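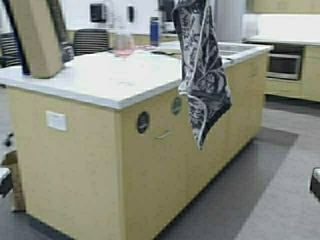 A patterned hand towel held over the kitchen island, with the sink behind it.

Offices in Clindosstead that never quite get around to the dishes will soon be able to hand the job over to a machine. Rolent, the small firm on the second floor of the old Avcı building, announced this week that its kitchen clean-up service, called Gitirow, is open to paying customers after a trial that ran through most of July.

Gitirow is rented by the month. The customer gets a two-armed robot on a wheeled base, a setup visit, and a person from Rolent at the other end of a phone line for the first 20 working days. The robot is meant for the shared kitchen, the kind with one sink and a great many mugs, and its list of chores is modest for now: picking up cups and glasses left on tables, bringing them to the counter, laying out plates, and hanging up the towels that people leave lying around (you know the ones).

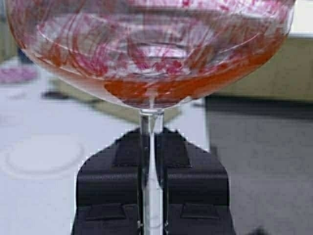

Glassware took up more of the team's time than anything else, according to Taner Ertürk, who has run the project from the start and is happy to talk about it for as long as you have coffee. A mug is forgiving, he explained, and you can take it by the side or the handle and nothing much happens. Stemmed glasses want a light hold and a slow turn of the wrist, and the first version of the software was far too eager with both. The fingers now close in small steps and stop as soon as they feel the stem, and Rolent is confident enough in this to replace any glass the robot breaks in a customer's kitchen, up to 16 a year.

Cloth was the other headache. A towel never lies the same way twice, so the robot looks for a corner or a fold it can pinch, lifts it clear of the counter, and then has another look before deciding where to go with it. It is slow work to watch, and a little soothing too, if you aren't waiting for the sink.
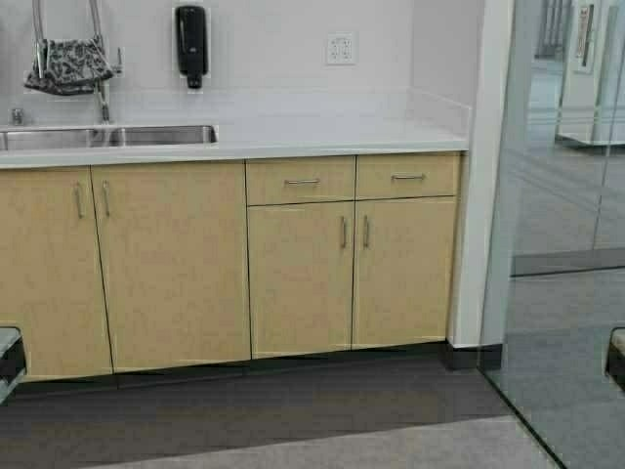
Setting up a new kitchen takes the better part of an afternoon. Someone from Rolent walks the robot along the counters, shows it the drawers and doors it is allowed to touch, and marks the places where things belong. Customers can change these later on a tablet, and Ertürk says most of them do within the first week, usually after an argument over where the towels should go. The robot doesn't wash dishes by hand, and it leaves knives and anything on a hot burner alone. A rinse step for cups is planned as a free update, but he would rather not promise a date.

The rental includes repairs and a yearly change of finger pads, and either side can end it with 90 days' notice. Rolent has not published a price list - the fee depends on the size of the kitchen and the hours wanted - but there is room for almost 40 customers in the first round, and people who sign up now will be visited in the order they asked.

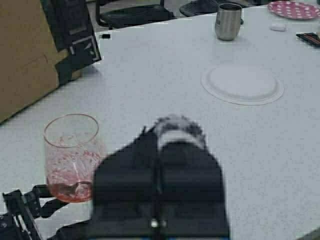

My own office would need it mostly for the cups with something dried on at the bottom, a reader named Deniz wrote to us after the announcement, and I'd want to know about that rinse step before I talked my boss into anything. She added that she would gladly put up with a slow robot if it meant an end to the notes taped over the sink.

Ertürk's answer, when we passed the question along, was that she should come and try it with her own cups. Rolent will keep its demonstration kitchen open to visitors over the lunch hour for the rest of the month, and there is no need to book ahead.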